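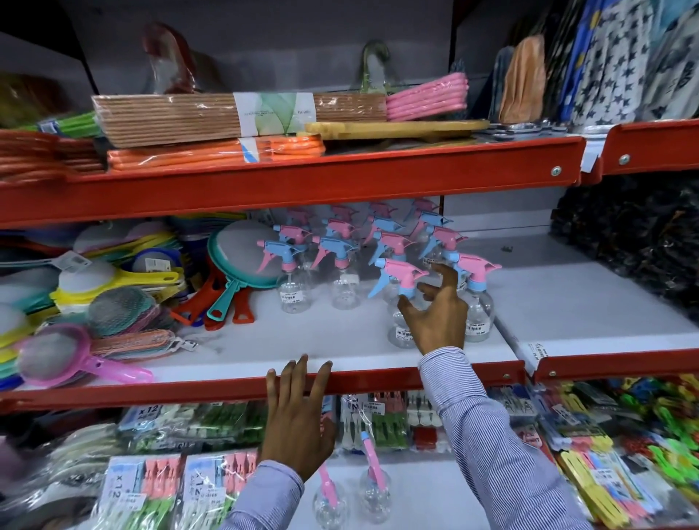 Household Goods Reference Section

Clothes hanger

A clothes hanger is a device that supports a garment from a rail, hook or peg so that it keeps its shape in storage. The usual form has a hook, a neck and two sloping arms that follow the line of the shoulders. Many types add a lower bar for trousers or skirts.

Materials

Wire hangers are bent from a single length of steel, often coated to limit rust. They are light and cheap but can leave marks in knitwear. Wooden hangers are cut from solid stock or pressed from layers, and they are used mainly for coats and suits. Plastic hangers are molded in one piece and make up much of the household market. Color is added to the resin before molding, so scratches do not expose a different shade.

Manufacture

In injection molding, melted plastic is forced into a closed steel mold, cooled and ejected. The Gemis plant at Dosari ran 8 presses in its first year, each fitted with a mold for four hangers. Hollow hangers are made with gas assist, in which nitrogen pushes the melt against the mold walls and leaves a channel inside the arms. Ribs on solid hangers add stiffness without a thicker wall.

Retail packing

Plastic hangers are commonly sold in bundles, nested and shrink-wrapped, with a paper or film band carrying the label. Nesting requires that all hooks face the same way. The Jillo line is shipped in cartons of 300. Shops usually store the bundles flat on shelves with a front rail, which keeps the stack from sliding forward.

Load and testing

There is no single load rating for household hangers. In a trial described by Marisol Ocampo, the Vik tubular model was hung with weights at both ends of the lower bar and left for 655 hours. Sag at the center of the bar was nearly 4 millimeters. Failure in molded hangers most often begins at the neck, where the hook joins the arms.

See also: Coat rack; Garment bag; Trouser press

Last revised September 20, 2020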